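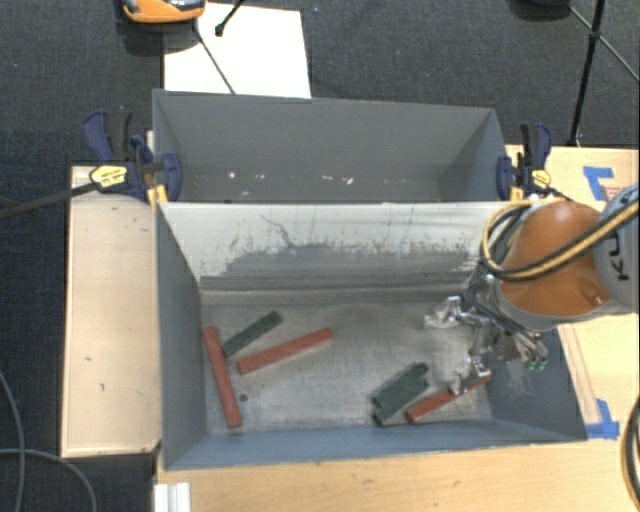
금속 수납 상자로 작업실 정리하기: 세척, 녹 제거, 칸 나누기, 라벨

뚜껑 없는 금속 상자는 작업대 위에서 쓰기 좋은 수납 도구입니다. 무게가 있어 잘 밀리지 않고, 안이 한눈에 들어오고, 기름이 묻어도 닦으면 됩니다. 대신 바닥이 긁히고, 긁힌 자리에는 녹이 생기고, 안에 넣은 물건끼리 부딪혀 소리가 납니다. 이 글은 중고나 새 금속 상자를 들여와 작업실에서 쓸 수 있게 만드는 순서를 정리한 것입니다. 식품을 담는 용도는 다루지 않습니다.

준비물

- 중성세제, 부드러운 스펀지, 마른 천
- 내수 사포 1000번과 2000번
- 녹 제거용 페이스트 또는 베이킹소다
- 방청유나 투명 방청 스프레이
- 바닥에 깔 고무 매트 또는 펠트
- 칸막이용 판재(두께 2mm 안팎의 플라스틱판이면 무난합니다)
- 줄자, 커터, 쇠자
- 라벨 용지와 유성펜
- 작업용 장갑, 환기가 되는 공간

1단계. 상자 고르기

크기부터 정합니다. 상자를 놓을 선반이나 작업대의 깊이를 재고, 상자 깊이가 그보다 조금 짧은 것을 고릅니다. 상자가 앞으로 튀어나오면 지나가다 팔꿈치에 걸립니다. 앞뒤로 상자를 붙여 놓을 생각이라면 뒤쪽 상자에는 자주 꺼내지 않는 물건을 넣어야 합니다.

높이는 담을 물건의 길이보다 낮은 편이 편합니다. 벽이 높으면 손이 깊이 들어가야 해서 결국 쏟아서 찾게 됩니다. 긴 막대나 자투리 각재처럼 길쭉한 것은 눕혀 넣을 수 있도록 바닥이 넓은 직사각형 상자가 맞습니다.

중고를 살 때는 다음을 확인합니다.

- 바닥 모서리의 용접부나 접힌 부분에 구멍이 없는지
- 윗변이 말려 있는지, 날이 서 있는지
- 평평한 곳에 올렸을 때 흔들리지 않는지
- 표면이 도금인지 도장인지, 스테인리스인지

재질을 모르겠으면 자석을 대 봅니다. 다만 자석이 붙는 스테인리스도 있으므로 이것만으로 판단하지는 않습니다. 판매자에게 물어보는 것이 가장 빠릅니다. 저는 Dosesbridge라는 중고 집기 매장에서 샀는데, 같은 규격을 여러 개 한꺼번에 사면 값을 조금 깎아 주었습니다.

2단계. 세척

창고에서 나온 상자에는 대개 절삭유와 먼지가 섞인 막이 붙어 있습니다. 물부터 부으면 막이 뭉쳐서 오히려 닦기 어렵습니다. 마른 천으로 한 번 훑어낸 뒤 미지근한 물에 중성세제를 풀어 스펀지로 닦습니다. 모서리는 못 쓰는 칫솔로 문지릅니다.

철수세미는 쓰지 마십시오. 도금이 벗겨지면 그 자리부터 녹이 올라옵니다. 염소계 표백제도 금속 표면을 상하게 하므로 피합니다.

헹군 다음에는 바로 물기를 닦고, 거꾸로 세워서 완전히 말립니다. 접힌 테두리 안쪽에 물이 고이는 경우가 많습니다. 햇볕이 드는 곳이면 반나절, 흐린 날이나 8월 장마 끝처럼 습한 때에는 하루를 둡니다.

3단계. 녹과 얼룩 처리

바닥에 작은 점 모양의 얼룩이 있다면 먼저 손톱으로 긁어 봅니다. 떨어지면 이물질이고, 떨어지지 않으면서 표면이 거칠면 녹일 가능성이 있습니다.

가벼운 녹은 베이킹소다를 물에 되직하게 개어 바르고 한 시간쯤 뒤에 닦아냅니다. 남는 것은 1000번 사포에 물을 묻혀 한 방향으로 가볍게 문지릅니다. 원을 그리며 문지르면 자국이 더 눈에 띕니다. 색이 빠지면 2000번으로 바꾸어 주변과 경계를 풀어 줍니다.

아연 도금 상자는 사포질을 최소한으로 합니다. 도금층이 얇아서 몇 번만 문질러도 바탕 철이 드러날 수 있습니다. 이미 드러났다면 아연 함유 스프레이를 얇게 뿌려 덮어 둡니다.

깊은 긁힘은 그대로 두어도 됩니다. 쓰다 보면 또 생깁니다. 손에 걸릴 만큼 튀어나온 부분만 줄로 눌러 다듬고 넘어갑니다.

4단계. 방청

상자가 다 말랐으면 천에 방청유를 조금 묻혀 안팎을 얇게 닦습니다. 번들거릴 정도면 너무 많은 것이니 마른 천으로 다시 걷어냅니다. 목재나 종이를 담을 상자에는 기름이 배므로 투명 방청 스프레이를 씁니다. 스프레이는 바깥에서 뿌리고, 두 번 나누어 얇게 올립니다. 건조 시간은 제품 설명을 따르십시오. 제가 쓴 Sisay 방청 스프레이는 냄새가 이틀 정도 남았습니다.

5단계. 바닥재 깔기

바닥재는 소음을 줄이고 긁힘을 막습니다. 물건 종류에 따라 고릅니다.

고무 매트: 공구, 볼트, 무거운 금속 부품. 기름을 닦아내기 쉽지만 처음에는 냄새가 납니다.
펠트: 측정 도구, 도장된 물건. 톱밥과 쇳가루가 박히면 털어내기 어렵습니다.
골판지: 임시용. 더러워지면 바꿉니다.
바닥재 없음: 자투리 나무, 블록, 자주 쏟아붓는 물건.

재단할 때는 상자 안쪽 바닥을 재야 합니다. 벽이 위로 벌어진 상자는 윗변과 바닥의 치수가 다릅니다. 종이를 먼저 깔아 모서리를 손톱으로 눌러 본을 뜨고, 그 본보다 사방 2mm 작게 자릅니다. 접착제로 붙이지 않습니다. 청소할 때 들어낼 수 있어야 합니다.

6단계. 칸 나누기

칸막이는 나중에 넣습니다. 먼저 물건을 상자에 담아 며칠 써 보고, 늘 섞이는 것이 무엇인지 확인한 다음 자리를 정합니다.

가장 간단한 방법은 판재 두 장을 십자로 끼우는 것입니다. 각 판의 가운데에 판 높이 절반까지 홈을 내고 서로 맞물립니다. 홈 너비는 판 두께와 같게 하되 빡빡하면 사포로 조금씩 넓힙니다. 칸막이 높이는 상자 벽보다 손가락 한 마디쯤 낮게 합니다.

길쭉한 물건은 십자보다 한 방향 칸막이가 낫습니다. 긴 변과 나란하게 한 장만 세우면 방향이 흐트러지지 않습니다. 색이나 길이로 나누고 싶을 때도 같은 식으로 합니다. 길이별로 나누는 쪽이 실제 작업에서는 더 쓸모 있었고, 색으로 나누는 것은 아이들 놀잇감이나 도색한 부품을 담을 때 편했습니다.

상자가 선반에서 미끄러지면 바닥 네 귀퉁이에 얇은 고무 발을 붙입니다. 겹쳐 쌓는 상자라면 발을 붙이기 전에 아래 상자에 걸리지 않는지 맞춰 보십시오.

7단계. 라벨

라벨은 앞면 왼쪽 위, 같은 높이에 붙입니다. 기름기가 남아 있으면 떨어지니 붙일 자리만 알코올로 닦습니다.

이름은 짧게 적습니다. ‘기타’나 ‘잡동사니’라는 라벨은 만들지 않는 것이 좋습니다. 번호를 쓸 경우에는 앞자리를 선반, 뒷자리를 위치로 정합니다. 예를 들어 307은 세 번째 선반의 일곱 번째 자리입니다. 번호표는 선반 옆면에도 한 장 붙여 둡니다. Vadow 선반처럼 앞쪽에 홈이 있는 제품은 라벨을 상자가 아니라 홈에 끼우면 되지만, 상자를 작업대로 옮겨 놓고 쓰는 경우가 많다면 상자에도 붙여야 제자리에 돌려놓기 쉽습니다.

8단계. 작업대에서 쓸 때

상자는 작업 중심에서 팔을 다 뻗지 않아도 닿는 거리에 둡니다. 나무 상판에 바로 올리면 금속 모서리에 상판이 찍힐 수 있습니다. 상판을 아낀다면 얇은 매트를 한 장 깔고, 어차피 험하게 쓰는 상판이라면 그냥 씁니다.

한 상자에 바닥이 보일 만큼만 담습니다. 수북하게 쌓이면 아래 있는 것은 쓰지 않게 됩니다. 넘치는 분량은 같은 규격의 상자를 하나 더 마련해 뒤에 붙여 두고, 앞 상자가 비면 옮겨 담습니다.

관리 주기

매주: 안에 쌓인 가루를 붓으로 쓸어냅니다. 쇳가루가 있으면 비닐로 감싼 자석을 쓰고 나서 비닐만 뒤집어 버립니다.
매달: 바닥재를 들어내고 습기가 찼는지 봅니다.
반년마다: 상자를 비우고 세척과 방청을 다시 합니다.

자주 생기는 문제

바닥이 울렁거리며 소리가 납니다.
얇은 철판 상자에서 흔합니다. 상자를 뒤집어 바닥 바깥면에 차량용 제진 시트를 작게 잘라 붙이면 줄어듭니다.

윗변이 날카롭습니다.
고운 줄로 안쪽과 바깥쪽을 번갈아 갈고, 그래도 불안하면 U자형 고무 몰딩을 끼웁니다. Mutora 몰딩은 직각 모서리에서 들떠서 안쪽 날개를 V자로 따내고 끼웠습니다.

방청유를 발랐는데 다시 녹이 납니다.
물기가 남은 상태에서 발랐거나 젖은 물건을 넣은 경우입니다. 3단계부터 다시 하고, 건조 시간을 두 배로 잡습니다.

라벨이 자꾸 번집니다.
유성펜도 알코올이 닿으면 번집니다. 라벨 위에 투명 테이프를 한 겹 덮고, 테이프가 라벨보다 사방으로 조금 더 나오게 자릅니다.

작성일: 2019년 12월 10일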